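4.2. La silla como mesa de doblar
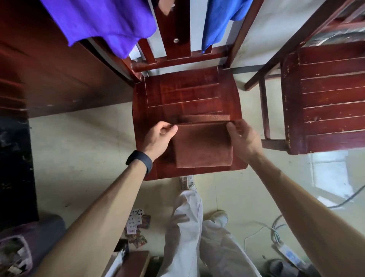 Figura 3. Doblado de una toalla marrón sobre el asiento de una silla de madera.

¿Por qué tanta gente dobla la ropa de casa en una silla si tiene una mesa cerca? Porque la silla suele estar ya donde acaba la ropa limpia, y despejar una mesa cuesta más que doblar tres toallas en el primer sitio plano que se encuentra.

Confieso que cuando empecé el trabajo de campo en Brellport yo iba buscando mesas. Tenía preparada mi ficha de observación con su casilla para la mesa de la cocina, su casilla para la cama y una última casilla, bastante perezosa, que decía «otros». Pues bien, a los pocos días «otros» se me había quedado pequeña (escribía ya por los márgenes) y casi todo lo que apuntaba allí eran sillas. Tuve que rehacer la ficha entera antes de seguir con los hogares de Oltamham, y desde entonces la silla tiene casilla propia.

El corpus que manejo en esta sección reúne 3314 episodios de doblado recogidos en los dos municipios. Llamo episodio a todo lo que va desde que se coge una prenda hasta que se suelta ya doblada, aunque luego se vuelva a coger para corregirla, cosa que pasa muchísimo y que me dio no pocos dolores de cabeza al codificar. Al final decidí que las correcciones inmediatas contaran dentro del mismo episodio. Es una decisión discutible, lo sé, y vuelvo sobre ella en el apartado 6.

Lo que más me interesa de la silla es que obliga a trabajar en pequeño. Una sábana no cabe, y quien la dobla así lo hace medio en el aire, apoyando solo al final. La toalla de mano, en cambio, entra casi como si el asiento estuviera hecho para ella. En la figura 3 la toalla ya es un rectángulo y las manos la sujetan por dos esquinas, cerca del borde delantero. A este gesto lo llamo «cuadrar», y lo distingo de «alisar», que se hace con la palma abierta y que en mis notas aparece muchas veces mezclado con él. ¡Separarlos me costó un invierno!

Luego está el respaldo, que en los estudios sobre orden doméstico casi no se menciona y que a mí me parece media silla. En esa misma figura cuelgan del respaldo una tela morada y una toalla azul. Varias personas me explicaron en las entrevistas que el respaldo les sirve de sala de espera: lo que está ahí no está ni guardado ni por guardar, está en camino. Otras se rieron de la pregunta y me dijeron que las cosas se cuelgan donde se puede. Me quedo con las dos respuestas, que tampoco se estorban.

Para describir los pliegues usé la pauta Padus, en la versión abreviada de 6 categorías, y la completé con las notas de postura del protocolo Shimada. Este último lo había pensado para gente que dobla de pie ante una superficie alta, y con las sillas flojea un poco: inclinarse hacia un asiento bajo no es lo mismo que apoyarse en una encimera, y más de una participante se quejó de la espalda. Añadí por eso un campo de texto libre, que acabé rellenando con más ganas que ningún otro.

Quedaron fuera de este recuento 20 episodios en los que la prenda pasó de la silla a otra superficie a medio doblar. Los trato aparte, en la sección 4.3, junto con los casos de la cama.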